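Trelta: a word list of household textile terms

Bed with a patterned fitted sheet and folded textiles on top.

Trelta is a plain-text list of terms for household textiles as used in British English, with regional variants, spelling variants and a short gloss for each. It covers bedding, towels, table linen, curtains and cleaning cloths. Clothing is left out except where a word is shared, as with "fleece" and "flannel".

Version 2 contains 1006 headwords. Version 1 is no longer maintained, and its identifiers don't map cleanly onto the present ones.

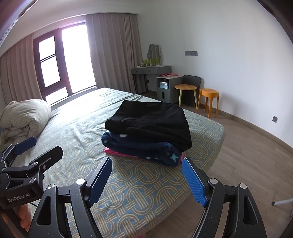 Bedding: see "fitted sheet" in bedding.tsv.

Files

bedding.tsv
towels.tsv
table.tsv
curtains.tsv
cloths.tsv
regions.tsv
CHANGES

All files are UTF-8, tab-separated, with Unix line endings and one header row. Fields are never quoted. A tab inside a gloss is an error; please report it.

Columns

id: a letter for the file followed by a number, e.g. b0015. Identifiers are not reused after a deletion.
headword: lower case unless the term is a proper name.
variants: separated by semicolons, commonest first.
region: a code from regions.tsv. Empty means general use.
gloss: one sentence, no full stop.
source: P for print, S for spoken, Q for questionnaire.
checked: initials of the person who last read the entry.

Regions

There are 37 region codes. They follow the areas used in the questionnaire and do not match county boundaries. The code "nx" marks a term reported from the north of England where the respondent gave no town.

Sources

Print terms come from shop catalogues, mail-order lists and laundry manuals. Spoken terms were noted by Salamatu Nartey and Kwabena Ankrah during interviews. The questionnaire was written by Iresha Uddin and ran until August. Respondents' names and addresses are not included in any file.

Known problems

"Counterpane", "coverlet" and "bedspread" have overlapping glosses. They are kept as separate headwords.
"Valance" appears in both bedding.tsv and curtains.tsv, with different senses and different identifiers.
Size terms (single, small double, king) are given without measurements.
Coverage of Scottish terms in table.tsv is thin.
Sorting is by byte value, so headwords with accents fall at the end.

Corrections

Send the identifier, the present text and the proposed text to Kwadwo Ametepe. A new headword needs at least one source. Changes to regions.tsv are made only with a new version number.

Licence

Free to copy and adapt with attribution to the Trelta word list. Glosses may be shortened without notice.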